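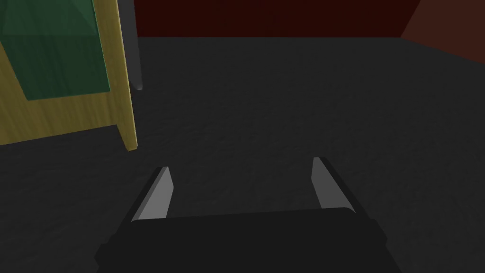 A student in the October intake wanted to know why we spend a whole week on sourdough starters when a packet of dried yeast does the job in an hour, and whether the flavour really comes from the bugs or just from the waiting. It's a lovely question and I've been chewing on it ever since, so let me take it up properly in these notes.

Week 3: Slow dough and what lives in it

A starter is flour and water left alone long enough for wild yeasts and lactic bacteria to settle in. The yeasts make most of the gas. The bacteria make the acids, and those give you the sour end of the flavour, though time matters too, as the enzymes in the flour keep working away on the starch all the while.

Temperature shifts the balance. At 28 degrees the dough moves along quickly and tastes milder, a bit like yoghurt. Kept at 15 it dawdles, and many bakers find a sharper loaf at the end of it – my own kitchen in winter sits near there, so I've eaten a lot of sharp bread!

For the practical we'll use two flours, the Cerkis white and the Irnness wholemeal. The wholemeal ferments faster, so please don't wander off to lunch and forget it.

Before next week:
Feed your starter daily and jot down the smell, colour and rise.
Read pages 14 to 35 of the course reader.
Bring a clean jar with a loose lid, and an apron if you've got one.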